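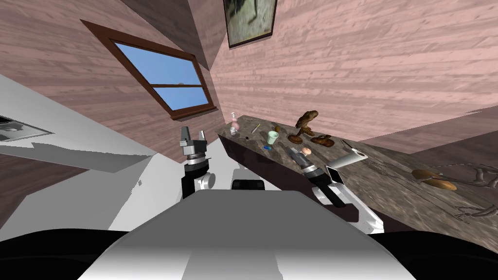 3.2 O que as pessoas fazem com a luz da tarde

Confesso que comecei esta parte do estudo convencida de que ia escrever sobre isolamento térmico. Tinha passado o inverno a ler relatórios sobre Grasdale e sabia de cor a espessura das paredes. Só que nas entrevistas toda a gente me falava da luz – a que entra às quatro, a que estraga o sofá, a que faz falta em junho quando as árvores da frente já estão cheias. 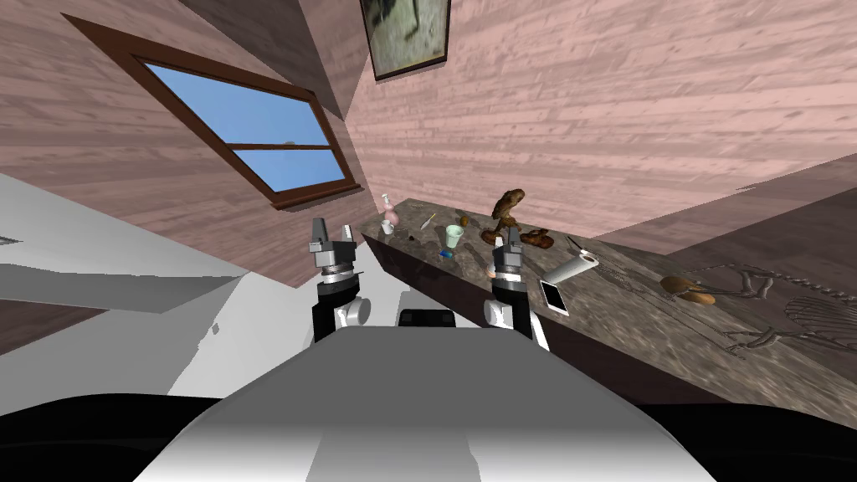
Leitura: 2 min

Figura 4. Interior simulado com paredes revestidas a tábuas de madeira rosadas.

Trabalhei com 18 agregados, repartidos entre Grasdale e Bernico, e pedi a cada um que mantivesse um diário durante 12 semanas. Recebi 526 entradas, muitas delas deliciosas (há uma página inteira sobre uma gata que muda de cadeira conforme a hora!). Codifiquei-as à mão, com a grelha Skoduvitz, e depois voltei a fazê-lo passado um mês, a ver se concordava comigo própria. Concordei em quase tudo, menos na categoria "conforto", que acabei por partir em 2. 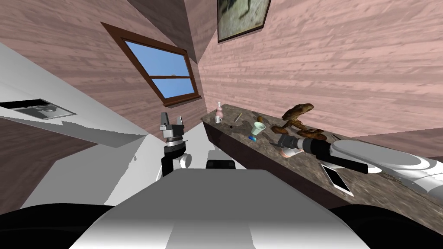 Em Bernico, por exemplo, quem tem a cozinha virada a poente janta mais tarde e fica mais tempo à mesa. Em Grasdale o padrão é bem mais fraco, e desconfio que os horários de trabalho pesam mais ali do que a orientação da casa. O inquérito Jadoon já apontava nesse sentido, mas perguntava só pela sala, e eu acho que a sala engana: é onde as pessoas dizem que vivem. Nos diários, a cozinha aparece muito mais vezes – para ler, fazer contas, falar ao telefone de pé. Na secção 3.3 volto aos estores, que me deram bastante mais trabalho do que eu esperava.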